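Screw cap

A screw cap is a closure that turns onto a matching thread on the neck of a bottle or jar. It is the ordinary lid on plastic drink bottles, sauces, cleaning products and a good share of what sits in a pantry. Other names include screw top and twist top. In everyday speech the words "cap" and "lid" are swapped freely, although packaging people tend to keep "lid" for wider openings.

Construction

Most caps on plastic bottles are moulded in one piece. The inside wall carries the thread and the top holds either a soft liner or a thin moulded ring that presses on the rim of the neck. The outside wall is often ribbed for grip. How much the ribs help is open to question. Shallow ribs look much the same as deep ones on a shelf and do far less for a person with sore hands, and sellers seldom say how deep theirs are.

Neck and shoulders

The part of the bottle that takes the cap is called the finish, an old glassmaking term. Below it comes the neck, then the shoulders, where the bottle widens into the body. Rounded shoulders pour more smoothly than square ones and are easier to rinse. Makers also describe them as "ergonomic", a word with no agreed meaning in this trade. A body that tapers toward the base can be pleasant to hold but gives the bottle a smaller footprint, and a full one is easier to knock over.

Colour

Cap colour is used to tell flavours, strengths or fat levels apart. There is no general code. Yellow may stand for lemon on one shelf, banana on the next and nothing whatever on a third. The Plerik household guide claims that shoppers "know a product by its cap", but it gives no source, and its own chart assigns yellow to 3 unrelated kinds of goods. Colour should not be relied on to identify what is in a bottle, least of all one that has been refilled.

Translucent bottles

Cloudy or translucent plastic is common for bottles of this type. It lets the level of the contents be judged without opening the cap, at least when the label leaves enough of the wall bare. It is sometimes said to protect the contents from light. That depends on the plastic and its thickness, and a bottle that shows its fill level is plainly letting some light through.

Claims of reuse

Fetness, which sells refillable bottles, has advertised a cap good for 1000 openings. The figure appears without any account of how tightly the cap was closed, what was in the bottle or what counted as failure. Kuusk and Ranska, two smaller sellers, give no figure at all, which may be the more careful course. In home use the liner usually gives out before the thread does. It flattens, picks up smells or splits, and the cap then weeps when the bottle is laid on its side – a fault often blamed on the bottle.

A cap forced on crooked can also damage the thread. Turning it backward until it drops slightly, then forward, lines up the two threads and costs nothing.

Cleaning

Residue collects under the liner and in the
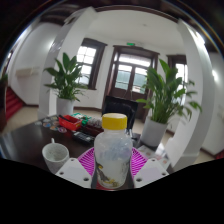

lowest turn of the thread, where a cloth does not reach. A small brush and warm soapy water will clear most of it. Soaking overnight is widely recommended, though the benefit over a shorter soak has not been shown for ordinary kitchen residue.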